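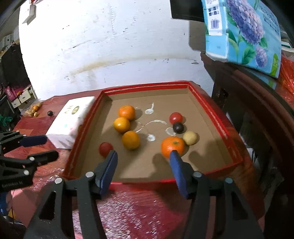
Chapter 2
Measles: finding the cases, finding the gaps

Print this page | E-mail this page

Before you start. You need the chapter on how vaccines work, at least the part on antibodies. If you skipped it, go back. Not long.

Measles is a virus. Spreads through the air, coughs, sneezes, shared rooms. It can hang about in a room after the person who has it has left. One case in a school with poor vaccine cover and you can expect more. Fever first, runny nose, red eyes, cough. Then the rash, usually face and neck, then downwards. People are infectious before the rash shows. That is the whole trouble with it, from a control point of view: by the time a parent says "spots", the classmates have already been breathing the same air.

Most children recover. Some do not. Pneumonia, bad diarrhoea, ear infections, sometimes swelling of the brain. Worse in the very young and the underfed. Vitamin A is given as part of treatment, dose by age, see the tables at the back.

2.1 The Gidthorpe outbreak

We use this one all through the chapter so read it properly. Gidthorpe: market town, one hospital, a port down the road at Zonville. In January the clinic nurse, Annelore Weidemann, saw a toddler with fever and rash. Wrote "viral rash, review". Fair enough, there had been no measles in the district for years. Next week, a cousin. Then a boy from the same nursery.

Rachid El Sherbiny at the district office got the phone call late in the afternoon. No form, no lab sample, just the call. He asked the right questions. Who is ill? Where have they been? Who else was in the room? Anybody vaccinated? By evening there was a list, handwritten, and a driver booked for the blood samples.

Keep that list in mind. It is called a line list, and it is one row per person: name or code, age, sex, address, date of rash, vaccine doses, outcome. Nothing clever. Most outbreak work starts there and a good deal of it goes wrong there, through missing ages and adresses nobody can find.

2.2 Coverage, and why the figure fooled people

On paper the district looked fine. The target was 1,044 children and 900 were recorded as having had the first dose. That is 86 per cent. Not dreadful. But measles needs very high cover, 95 per cent with two doses is the usual aim, and a single figure for a whole district hides where the gaps are. In Gidthorpe the unvaccinated children were not spread out evenly. Most lived in the lanes behind the port road, where families moved in and out for work and reminder letters went to the old flat.

Note also: first dose. The second dose figure was lower and had not been typed up at all.

Romana Brabec, who redid the sums, marked every missed child on a street map. Took her two evenings. The cluster was plain once it was on the wall. You will do the same thing in exercise 2, with the map on the next page and a pencil. 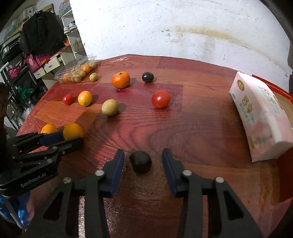 Can a child who has had one dose still catch measles?

It can happen, because a small share of children do not respond to the first dose, and the second dose is there to protect most of those.

2.3 Words you need

Case definition: the agreed rule for who counts. Suspected, confirmed, discarded. Write it down before counting, and don't change it halfway with out telling people.

Contact: someone who shared air with a case while the case was infectious. Includes waiting rooms.

Coverage: children vaccinated divided by children who should have been. Check the bottom number first. It is often old.

Catch-up round: extra sessions for those who missed out. More in 2.5.

Right. On to the samples and the lab.

Comments

Muthu Salian: Used this with my second years, they liked the map exercise. Typo in 2.1, "adresses".

Ghizlane Fawzy: Where are the vitamin A tables? My copy stops before the back pages.

Muthu Salian: Separate download I think, same menu as the answers.

This site uses cookies to remember your page and text size. Accept | Change settings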